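Skodus two-tier shoe rack, white

I've had my Skodus by the back door since July and I'm still a little in love with it! It's small (one flat top, one shelf underneath) and it holds the pairs I grab every day. Boots go up top or alongside, sandals slide in below, toes out so I can find them half asleep. The little orange-red posts are my favorite bit.
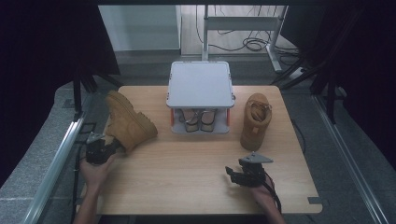 Brittany Chan wants to know if the top can take muddy boots. Yes, mine gets them all the time, and I just wipe it with a damp rag. The raised rim keeps most of the grit off my floor, too.

Sparkly sandals are a different story. Glitter straps like these rub off on everything, so I give them the lower shelf to themselves and never stack a thing on them.

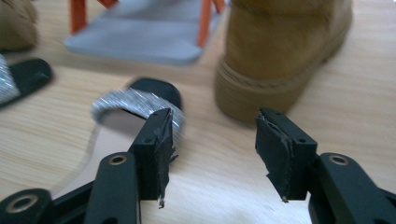
Price and ordering

The rack is 300 kr, and it comes flat in the box with 8 screws. I ship from the Flustholm shop, so drop me a line before you order more than one and I'll pack them together.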